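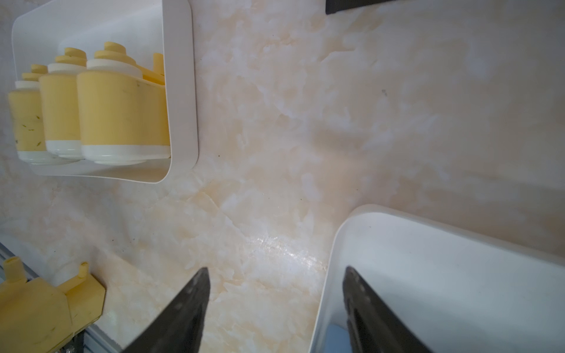

Week 5: Repeats, or how one drawing covers a whole room

Welcome back, everybody. These are my notes from the session, tidied up a little, with the bits I rushed at the end put back in. If you missed class, read this first and then borrow someone's sketchbook, because the drawing part doesn't come across very well in words (I've tried!).

We started with veins and clouds, the stone-look kind of pattern, with pale cream and peach-orange running into each other. I love these because they feel as if they have no repeat at all. A printed one usually does, though. Somewhere the same swirl comes around again, and once your eye has found it you will see it every time you sit down at that table. Sorry in advance.

What a repeat is

A repeat is the smallest piece of a pattern that you can copy over and over to fill a surface. Printers call it the tile or the unit. Its height matters most when you're buying wallpaper, its width matters most when you're drawing it, and both matter when something goes wrong.

The simplest kind is the straight repeat, sometimes called a block repeat. Copies sit side by side and one on top of the other, like windows in an office building. It's easy to plan and easy to hang. The trouble is that anything bold in your tile will line up in rows, and people will see the rows before they see your lovely drawing.

The half-drop fixes a lot of that. Each column slides down by half the height of the tile, so the bold parts sit on a diagonal. Most of the big florals we passed around in class were half-drops. The brick repeat is the same idea turned on its side, with every other row shifted over by half a width. I find it a bit stiff for flowers and perfect for fruit, fish, teapots and so on.

Naledi Magagula asked whether you can drop by a third or a quarter instead. Yes, you can, and it hides the repeat even better. It also makes hanging the paper more of a headache, so think about who'll be up the ladder.

Making one by hand

Do this once with real paper before you touch a computer, please. I know. Do it anyway.

Draw your main motif in the middle of a square sheet and don't let it touch the edges. Cut the sheet in half from top to bottom, swap the two halves, and tape them together on the back. Now cut from left to right and swap again. Your drawing is out at the corners and you have a big empty space in the middle. Fill that space, and let some of the new drawing wander close to the old. Keep off the outer edges this time too, or you'll have to start again. I did exactly that with my Morikawa sample and lost a whole evening to it.

For anyone scanning afterward, 300 dots per inch is plenty. Make sure your cuts are square, a true 90 degrees, or the joins will creep.

Filler and ground

Beginners draw one gorgeous flower and then run out of steam. Look at a busy floral and notice how much of the work is done by small stuff: leaves, berry sprigs, curling stems. On a white background you need plenty of it, as every gap shows up as a pale hole. We had this with the Talik swatches, where the gaps joined up into a stripe that I could see from the hallway.

Large blossoms get noticed first, so vary the direction they face and the color of their neighbors. Pink beside pale blue holds apart nicely. Pink beside coral melts together, and sometimes that's what you're after.
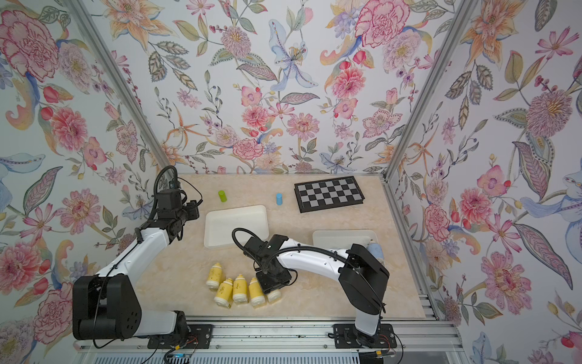 For next time

Bring one finished hand-cut repeat, copied enough times to make a patch at least 30 inches across. Pin it up at home and look at it from the far side of the room with your eyes half shut. If you see stripes, move something and try again.

Read the Drusville chapter in the packet, but skip the part on copper rollers, we'll come to that in April. The Arnel sample books are back on the low shelf and you can take one home overnight. Put your name on the sheet, and bring your own tape, I'm nearly out.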